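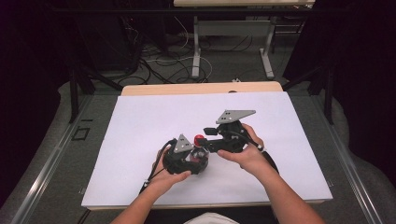
The Handover

The notice was posted on the door of the Rimmont collection room on the first working day of March. It stated that Station 6 would be assigned to Primo Pellegrini for the duration of the handover series, and that all requests for reassignment were to be addressed in writing to the Office of Methods. It was signed by Digby Grimshaw, Deputy Director.

Mr. Pellegrini read the notice twice and hung up his coat.

The handover series was, on paper, the simplest work in the building. The operator held one gripper in each hand, took up a small red ball with the left, and gave it to the right. The ball was then put down on the white board and the next episode began. The system at Badau would study the episodes and in time would do the same with arms of its own. The required number was 939. The procedure ran to 39 pages, of which Mr. Pellegrini had been asked to initial every one.

By the end of the second week he had completed the required number, and the episodes were forwarded to Badau for review.

The review was conducted by Shoshana Fitzsimmons. Her memorandum arrived the following Tuesday and was brief. The episodes were complete, correctly labeled, and free of dropped objects. The system had learned from them without difficulty. It had also learned something that did not appear in the procedure. Before each handover, when both grippers were already closed on the ball, it waited. The wait was short but it was never omitted. Ms. Fitzsimmons requested that the operator explain the wait or remove it.

Mr. Grimshaw called a meeting. Aroha Partington attended on behalf of the operators, and Mr. Pellegrini sat at the end of the table with his hands folded.

"The procedure makes no provision for a pause," said Mr. Grimshaw.

"No, sir."

"Were you aware that you were pausing?"

Mr. Pellegrini considered the question. He replied that he had been aware of it on the first day and had afterward forgotten it. Before coming to Rimmont he had worked for 29 years in the hospital at Maihi, where he passed instruments and, on some nights, infants. One did not let go when the other person had taken hold. One let go when the other person was ready, and there was a small interval in which this was made certain. He did not know how to describe it further. He was prepared to repeat the series without it.

"Both of the hands were yours," said Mr. Grimshaw. "Who was it that had to be ready?"

"The other one, sir."

Ms. Partington wrote this down. Mr. Grimshaw did not.

The Office of Methods ruled that the series should be repeated. Mr. Pellegrini returned to Station 6, drew the black curtains at either side, and took up the grippers. He gave the ball from left to right as the procedure required. He found that he could do it promptly if he thought of something else, and he thought of the price of heating oil, and of his sister's house in Rekier. The second set was accepted without comment. The first was marked as superseded and placed in storage.

It was Ms. Fitzsimmons who asked for it back. Her second memorandum was addressed to Mr. Grimshaw alone, with a copy to the file. The system trained on the new episodes, she wrote, performed well when giving the ball to itself. It had then been asked to give the ball to a person. Aatos Pelkonen, a technician of long service, had stood with his palm open, and the ball had been released above it a moment before he was prepared – on this occasion and on each one after. With the earlier episodes the fault did not occur. Mr. Pelkonen had remarked that it was like being given something by his grandfather. She included the remark for completeness.

Mr. Grimshaw kept the memorandum on his desk for several days. A revised procedure was then issued, with one page added. It provided that the operator should, before release, allow a suitable interval, and it left the length of the interval blank.

Mr. Pellegrini initialed the page and went back to his station.

14 shares | 3 comments

More short fiction
The Night Clerk's Inventory
A Letter Concerning the Elevator
What the Surveyor Left Out

Contact the editors | All stories copyright their authors | Back to top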